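Workshop Tips: Comparing Finger Pads and Linkages on Hand-Held Grippers

Notes from the Gestden bench, compiled by Nana Akpalu. Corrections from Bujar Karagiannis are worked in.

A soft food bag is a harder test than a block or a can. The film slides over the contents, the seal folds under load, and the weight shifts after the lift. Use a carton and a few bags for any pad comparison before moving to rigid parts.

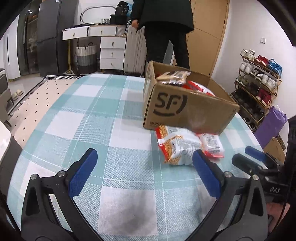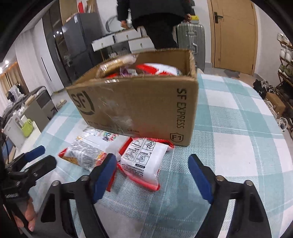
Blue finger pads, jaws open, with the snack packages and the open SF box on the checked cloth.

Setting up

Fix the test surface first. A tablecloth is a fair surface for household work but it creeps under side loads, so clip it at the corners or accept the drift and write it down. Bare laminate gives cleaner numbers and tells you less about a kitchen.

Leave the box flaps open for the first set. Closed flaps are a separate test.

Weigh each bag. Ours for the main set was 124 g. Replace a bag when the film has creased enough to change where the pads land.

Pads

Wipe pads with a damp cloth and let them dry before each set. Alcohol works but hardened the Amoah pads after a few weeks of daily use. The Warico pads took it without visible change.

Check both pads for parallel contact by closing on a strip of paper and pulling. If the paper comes out from the tip but holds at the root, the finger is toed out. Shim it at the base. Do not bend the linkage.

A soft pad holds film well and smears it. A firm pad leaves the print alone and loses the bag on a fast lift. For mixed groceries we stayed with soft.

Linkage screws

Check them every 400 cycles. A loose pivot shows up as a difference in closing angle between the two fingers well before it can be felt in the handle. Medium thread locker, one drop. More than that gets into the joint and the finger sticks halfway.

Grip order

1. Bags lying flat on the table. Approach from above, pads across the short side, close on the contents and not on the seal.
2. Bags standing in the box. Come in along the wall of the box. One finger goes between bag and cardboard — this is where thick pads lose to thin ones.
3. Small packages wedged between larger ones. Take the large one out first. Going straight for the small one is worth logging as its own test.

Run each item 5 times per pad. Hold every lift for 3 seconds before setting down. Count a slip as a fail even if the bag stays in the fingers.

Hand and wrist

Keep the wrist straight and move from the elbow. Wrist rotation during the close adds a side load that no arm will reproduce later, and the results stop being comparable. Change operators between pads and you are comparing operators.

Storage

Store with the jaws open. The Skirkport unit spent December closed in a drawer and both pads took a set along the contact line. New pads fixed it. Keep spares flat, in the dark, talc between them.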